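Tenora Audio Guide, Visitor Handset: Section 4, Setting Up for a Temple or Shrine Visit

6 min read · 84 shares · 10 comments

The Tenora handset holds 321 recorded stops, covering the hill temples, the river shrines and the long pilgrim stair at Idstead. You will listen to perhaps a dozen before lunch starts to look more sacred than anything on the map. Set it up before you leave your lodging. The signal at the main gate is poor, and the people behind you in line will have opinions.

4.1 Before you start

1. Charge the handset until the battery mark stops blinking.
2. Hold the side key for a slow count of three. The handset plays a bell. There is no way to turn off the bell.
3. Choose your language. If you choose the wrong one, hold the side key again and enjoy the bell a second time.
4. Choose Worship or Sightseeing. Worship mode skips the dates of the kings and gives you the order of prayers. Sightseeing mode is mostly kings.

Note: You can switch modes in the middle of a visit, but the handset goes back to the first stop when you do.

4.2 Loading a route

1. Open Routes and pick a site. Idstead has two: the Stair (1393 steps, all of them up) and the Lower Court (flat, shaded, near the tea stall).
2. Press Load and wait for the tick.
3. Set your pace. "Brisk" was timed by someone with excellent knees. Most visitors want "Steady."
4. Enter the hour you plan to arrive. The handset will warn you if the inner hall is closed for the midday rite.

Caution: Festival hours replace normal hours for most of February. The handset learns this only if you run Update first, so run Update first. 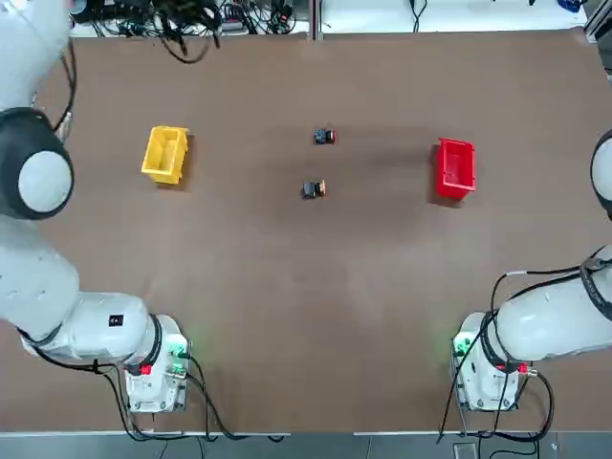 Fig. 4. Tabletop with two white arms and two small bins.

4.3 At the gate

1. Take off your shoes and leave them at the shoe counter. Keep the token. The handset has a Notes page where you can enter the token number, and people who trust their memory meet each other at the counter around closing time.
2. Put the handset on its neck cord and plug in the earpiece. The speaker is disabled inside temple grounds.
3. Press Begin at the first marker stone.
4. Walk clockwise. The recordings assume it, and so does everyone coming up behind you.

Caution: Switch to Silent at the door of the inner hall. Silent stops the recording and also, mercifully, the bell.

4.4 If something goes wrong

The handset thinks you are at a different temple. Stand in the open for a minute and press Locate. If it still insists on Corkside, reload the route.

The recording repeats. You have probably walked past the same marker twice. Check the map.

The handset will not wake. Return it to any Benjelloun desk for a swap. Bring your rental slip.

Last revised Feb 20, 2020

Comments (showing 3 of 10)

stairs_and_stares: Did the Stair on Steady. It was not steady. Good commentary on the carved lamps near the top, though I was sitting down for that part.

MarigoldBus: Is there a way to get the prayers AND the kings? My mother wants one and my father wants the other, and we only rented one handset.

quietfeet: @MarigoldBus we did one lap in each mode at the Lower Court. Two laps, two teas. Also the bell goes off when you change the battery, so don't do that in the courtyard like me.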